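Getting stickers off cabinet doors, and keeping the ones you like

Stickers end up on cabinet doors in most homes with kids and in plenty without. Some of them come off in one piece after years. Others leave the paper top in your hand and the glue on the door. What you do depends on the surface under them and how long they have been there.

Start with the finish. Painted doors, laminate doors and bare wood all need different handling. If you don't know what you have, open the door and look at the back edge near the hinge. Test anything you plan to use on that spot first and leave it for ten minutes.

Heat before scraping. A hair dryer on medium, held a hand's width from the sticker, softens most glues in under a minute. Keep it moving. Lift one corner with a fingernail or an old plastic card and pull back slowly, low and flat against the door. If it starts to tear, stop and warm it again. Metal blades will mark the finish.

Cooking oil takes off what heat leaves behind. Put a few drops on a cotton pad, lay it over the glue and wait. Fifteen minutes is enough for a paper label. Old vinyl may need an hour. Wipe with a dry cloth, then with warm water and a drop of dish soap. Skip the oil on bare wood, where it will leave a dark spot.

Rubbing alcohol works faster but can dull paint. Nail polish remover should stay in the bathroom.

Cabinets with a lot of small stickers on them, cats and cherries and headphones and so on, are best done over two evenings. Do one door, clean it, and look at it in daylight before starting the next.

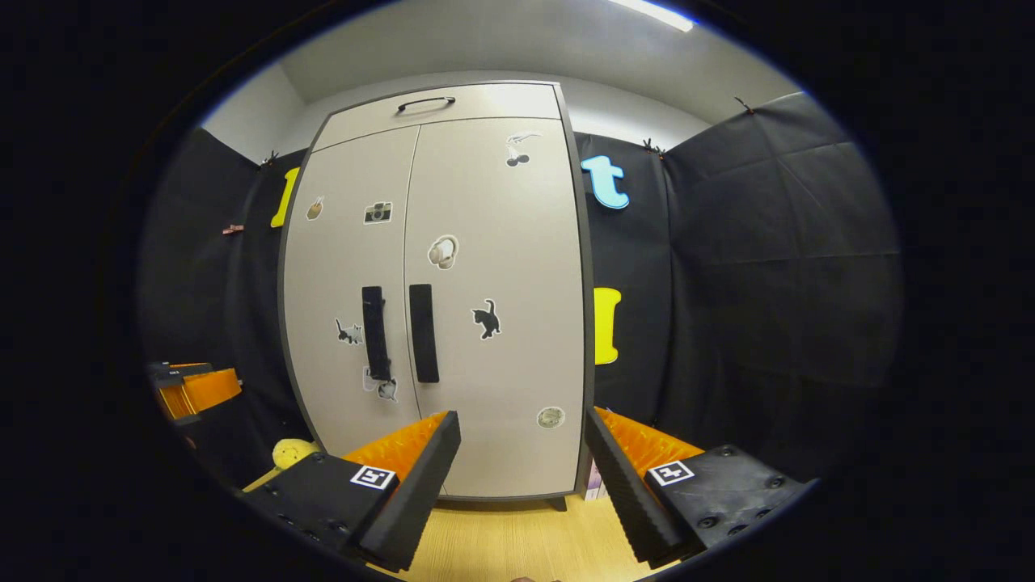
Will there be a pale or dark patch where the sticker was?
It depends on how much sun the door gets. A door by a window fades around the sticker, and the covered part keeps its old color. Cleaning won't change that. The difference usually softens over a few months once the whole door is in the same light.

If you want to keep the stickers, wash around them. Use a damp cloth, wrung out hard, and wipe from the middle of each sticker toward its edge so you don't push water under it. A lifted corner can be pressed back with a dot of white glue on a toothpick. Hold it down with a folded paper towel for five minutes.

Long bar handles collect grease on the back side, where fingers go. Wrap a soapy cloth around the bar and slide it up and down, then dry it the same way. On black handles, any soap you leave behind shows up as gray streaks.

Check the screws while you are there. They are usually inside the door, and a quarter turn is often all they need. Don't force them.

A reader, Albane Coste, wrote in January to say that she warms the plastic card as well, in a mug of hot water, and that it bends under the sticker better that way. We tried it on a painted pantry door and it does help with the thin vinyl kind. It made no difference with paper.

Wash the oily cloths separately, in hot water, and hang them to dry.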